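2026-10-16

Finally did something about the van. It has been sitting on the side of the driveway since April with a dead gearbox and a flat front tire, and I've been telling everyone I'd "get to it next weekend" for months now. Well, I got to it! 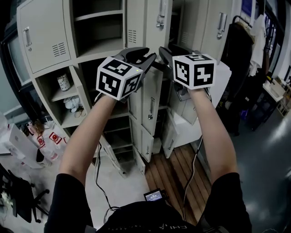
The phone calls

Started with Greteck because their flyer was still on the fridge. The guy asked for the mileage, the year, did it roll, did it have the catalytic converter, and then offered me 276 dollars. For a whole van! I said I'd think about it (I was not going to think about it).

Holub didn't pick up. Tried twice, then left a message.

Farnar was better, they said around 2,000 if the engine still turned over, so out I went in my slippers with the jump pack and it started on the second try. Sounded awful, smoke everywhere, but it ran. Called back all pleased with myself and then they wanted me to bring it in. How? It won't go into gear! Their tow fee took most of the fun out of that one.

Then Junaid Dhanial from work texted me the number for Ernero, where he got rid of his old hatchback. They do the pickup for free and they said 1,943, which is a funny number, but I wasn't about to argue over it. They're coming tomorrow morning.

Clearing it out

Spent most of the afternoon on this. Found my good flashlight, a beach towel, 10 dollars in quarters and the spare house key I accused my sister of losing. Have to call her about that, ugh.

Took the plates off too. One of the screws was rusted solid, so I soaked it, had a sandwich, came back and it gave up pretty quickly. Title is on the kitchen counter under the fruit bowl so I don't forget it.

Still need to cancel the insurance, and move the trash cans so the truck can back in.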